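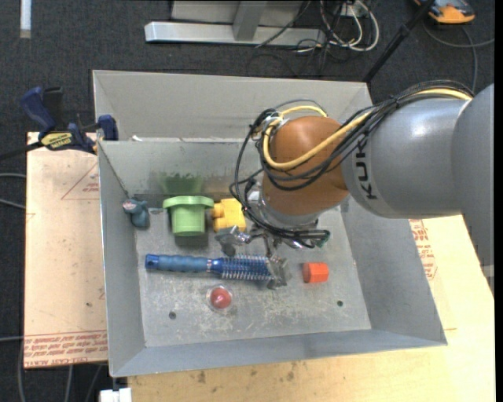 4.2 What households keep, and for how long

The answers from Morkville surprised us, and they are easily the part of the survey we enjoyed most. Of the 1063 items listed in the storage diaries, 81 had not been used since the family moved in, yet almost all of them had a fixed place that every adult in the home could name. Toys were the clearest case. Parents kept them long after the children had lost interest – often in the same drawer as batteries, string and spare keys – and described them with real warmth.

Wenow looks quite different. Homes there are smaller, and the diaries show things moving on quickly to cousins, neighbors or the monthly swap market. Figure 3 plots this by room. The kitchen line is wonderfully steep: most small kitchen items left the home within 6 months of their last use.

Figure 3. Months between last use and removal from the home, by room, for Morkville (solid line) and Wenow (dashed line). Each town contributed 100 homes.

We had expected income to explain the gap. It explains very little once floor space is taken into account, and we return to this in Section 5 with the interviews from Jokska.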